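The open house at Pukside, or how I spent a morning looking at trays

The invitation said doors at nine, and at nine the doors were locked. By ten past there was a line of us outside the Pukside building, all holding the same printed map, all pretending to study it. Pukside makes catering trays, cafeteria counters and the long rails you slide your lunch along. I run the kitchen side of a small school district and had been told by Milagros Huamán, who buys for the district next to ours, that the open house was worth the drive. She did not mention that the drive included a gravel road.

Once inside we were given a badge, a paper cup of coffee and a choice of 2 tours. The short one went to the showroom. The long one went to the showroom by way of everything else. I took the long one, having driven that far.

First stop was the pressing hall, where flat sheets go in and compartment trays come out with a noise like someone dropping a piano on another piano. Our guide, Junhao Tian, had a headset microphone that worked very well in the corridor and not at all in the hall. I gathered from his hands that the press was either very strong or very wide. Somebody at the back asked about sound levels at mealtimes, and I believe he answered.

After that came the polishing room, which smelled of pennies, and then the test area, where Pukside sets up tables and serving gear and fusses over how a meal line ought to be laid out. I have opinions about this. Put the forks at the start of the line and children carry them like swords for the next five minutes. Put them at the end and half the room sits down without one, then gets up again all at once. Junhao Tian listened politely and told me that their position on forks was "flexible."
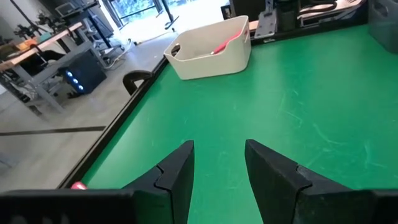
Green tabletop and white basket, test area

The seminar before lunch was called "Flow," and it was given by Bernadette Schumacher, who has strong feelings about corners. A line that turns left, she told us, moves faster than one that turns right, and she had a chart. The chart covered 200 lunches at 3 schools. I would have liked to know what they were serving. Put out pizza and a line will go through a wall.

She was good on the return end, though. Most of us spend our money on the front of the line, where the principal can see it, and then park one gray cart by the exit for the dirty dishes. Her advice was to bring the drop point forward, keep it low enough for a first grader and sort utensils right there. I wrote that down and underlined it. Our own cart has a wheel that only goes to Nebraska.

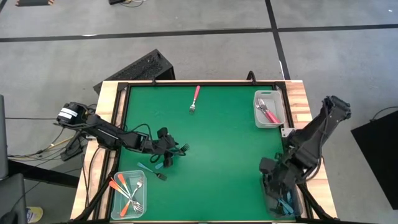

Page last changed: 25 Mar 2024

Lunch was served, with some courage, on the company's own equipment. There were 73 of us and one soup. The line turned left. It did not move fast. I stood behind Qiuyue Xie, who manages a hospital cafeteria and passed the time by pricing everything in sight, including the napkin holders. She thought the new Vendance rail was handsome and would be scratched by the second week. I thought so too, but I had already put my name on the sheet for a quote.

The showroom came last and was carpeted, so that after the pressing hall it felt like being underwater. The Thongdee tray is lighter than the one we use now and stacks without that sucking grip that makes you pull off six at a time. It also costs more, a fact printed on the back of the card in a very modest gray. I asked Ruoxi Cao at the sales desk whether there was a school price. There was – it was the price on the card.

A few notes if you plan to go. The next open house is in April and you need to sign up ahead. Park on the far side of the building; the near lot belongs to the tire place, and they will come out and talk to you. Wear flat shoes. The coffee is better on the second floor. They'll give you a sample tray on the way out if you ask, and mine is on the kitchen counter at home holding mail.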